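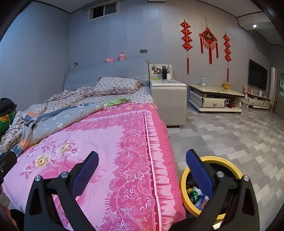 4.2 What the students' success rates measure

The headline number of the Situra course project is that students got 62 of 78 tidying attempts right with a hand-held gripper, and the teams' reports treat this as evidence that the recordings are good enough to train a robot policy. We doubt it, and most of this section is about why. The first difficulty is the word "right." Students logged an attempt as a success when the object ended up in the container, and they marked a "release point" by hand, on the video, afterward. Figure 1 shows how little a single moment supports that kind of mark. The jaws are spread wide, one pad is over the pink bedspread and the other hangs just above the rim of the yellow bucket, which already holds a jumble of things. Open jaws near a bucket are consistent with an object having just been let go. They are equally consistent with a student moving in to take something back out, or passing over the bucket on the way to the floor. The annotation sheet has one label for all of these, "at container," and the students used it freely.

The labeling was split between two people, Rhun Pumphrey, who taught the lab hours at Modelmont, and Mechthild Sutter, who joined the course in January and had not watched any of the recording. Between them they assigned 1938 segment labels. They agreed easily on the middle of an attempt, when the object was plainly held and moving. They disagreed at the ends. Pumphrey tended to start a grasp when the pads began to close, Sutter when the object first moved. Neither choice is wrong, and a later user of the data could live with either one. The problem is that the course handout did not say which was wanted, so the labels contain both, mixed within the same attempt in some places, with no record of who labeled what. We asked for that record and were told the spreadsheet had been merged before it was saved.

It may be objected that this is a class, and that a class is entitled to loose ends. We accept that up to a point. Our complaint is with the step from a class exercise to a claim. The Bilyk team's report says that its recordings "cover everyday clutter in a real bedroom," and the Drornetti software the course used will happily print a coverage score to back up the sentence. The score counts how much of the space above the bed the gripper passed through. It says nothing about what was picked up, or whether the next object was any harder than the last.

4.3 Choice of objects

Object choice was left to the students, and this is where the reports are thinnest. The handout asked for "items that a person would clear away." No list was required. Two of us went through the recordings afterward and tried to write the missing list, and we gave up on a complete one. Much of what lies on the bed is soft or crumpled, and its shape depends on how it was last put down. A wad of tissue, a knotted cloth and an empty wrapper can all be picked up with the same careless pinch from above - the students found this out early and, as far as we can tell, kept doing it.

Whether an item should be cleared away is a separate question from whether it can be grasped. The sheet shown in Figure 2 has a crumpled black plastic bag on it, a green snack wrapper, a long snack package, a brush with lavender bristles and a bundle of gray and white cloth. A person living in the room would probably throw out some of these and put others back where they belong. The handout makes no such distinction. One container was used for everything, so a brush dropped in with the wrappers would count the same as a wrapper dropped in with the wrappers. Under that rule the 62 successes tell us that things were moved. We don't think "tidying" is the word for it, and we have avoided it in our own tables.

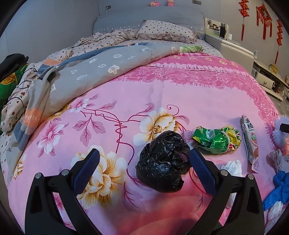 We also tried to find out whether success depended on the object. The logs give each attempt a short free-text name, and the names drift. What one student calls "bag" another calls "trash" and a third "black thing." We could match most of them to the video with patience, but the matching rests on our own judgment and we would not publish a per-object rate on the strength of it. The Bilyk team does publish one. Their table has separate rows for "wrapper" and "packaging" with different rates, and on viewing the clips we could not work out the rule that separated the two. When we asked, the team said the rows followed the names in the log. That is an answer, but it leaves the table describing the students' vocabulary.

A harder case is the crumpled blue plastic toward the right side of Figure 2. We have looked at it several times and cannot say whether it is a glove or a bag. A label has to say something, and the students' convention was to choose whichever name came to mind and move on. We would have preferred an "unsure" category. Pumphrey argued against one when the course was planned, on the grounds that students would overuse it, and he may well be right about that. Still, an overused category can be inspected and cleaned up later. A confident wrong name cannot be found at all unless somebody watches everything again.

4.4 Bedding as background

Bedding was treated throughout as background, and we think this was a mistake. The pink sheet is printed with large peonies, and the blankets and duvet are bunched up toward the head of the bed. A policy trained on such recordings could learn a good deal about that particular print. The reports call the busy pattern a strength, because it makes the visual problem harder. It may do so. It also means that every object was recorded against the same busy pattern, and a system that did well here might be lost on a plain sheet. No attempt was recorded on a plain sheet, so neither reading can be tested with what the course collected.

There is a physical side to this as well. A bed gives way under a gripper. A student pressing the pads into a mattress gets a forgiving surface, and can be a little low on every approach and still come away with the object. A tabletop would punish the same approach. The students' written reflections mention how quickly they improved, and several put it down to practice. Some of it surely was practice. The softness of the bed is a plain alternative, and the course had no condition that would tell them apart.

4.5 What we would keep

Our view of the recordings is less bleak than the preceding pages may suggest. The attempts were made in an ordinary room with ordinary mess, by people who had not used a gripper before, and the failed attempts were saved along with the successful ones. That last point matters more to us than the success rate. Sutter's notes on the failures are brief but specific, and in several she records that the student changed approach halfway through. We would rather have a full set of notes like those than another round of coverage scores.

For the next run of the course, we have asked for three changes: a written definition of grasp start and release, a second container so that sorting can be scored, and a fixed object list with the names agreed before recording begins. The first two have been accepted. The list is still under discussion, mainly over whether crumpled plastic should be allowed on it.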